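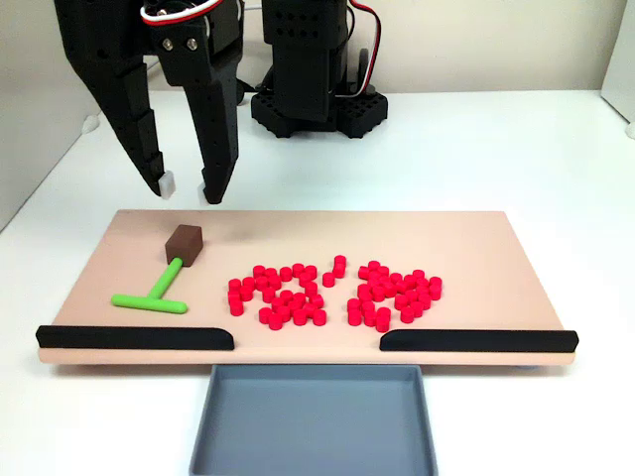

Seltville Revises Acceptance Rules for Flat Packaging Board

The Seltville Materials Office has published revised acceptance rules for flat board used in food and pharmacy packaging. The revision, dated April 16, 2025, replaces the moisture and flatness clauses and leaves the print adhesion clause unchanged.

Under the new text, sheets must be conditioned for 42 hours before measurement. The previous edition left the interval to the supplier. Flatness is now read at the corners and at the center of each sheet, with a maximum deviation of 2 mm. Lots that fail may be resubmitted once after reconditioning.

Géza Virág, who led the drafting group, said the old wording had produced conflicting results between mills and converters. "Both sides were measuring correctly, but at different moisture levels," he said.

Suppliers in Pombridge were consulted on the draft and returned 37 comments. Most concerned the conditioning interval and the storage of sample sheets, which must now lie flat and unstacked on a level surface.

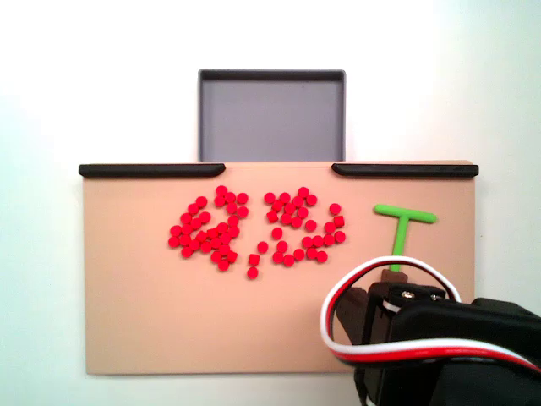
Transition Period

Lots ordered under the earlier edition may be accepted under either set of rules until existing contracts expire. Test reports must state which edition was applied. Flurina Schwaiger of the converter Virura said the company had already changed its intake forms and expected no delay to deliveries. Questions on resubmitted lots should be sent to the office in writing, with the lot number and the original test report attached.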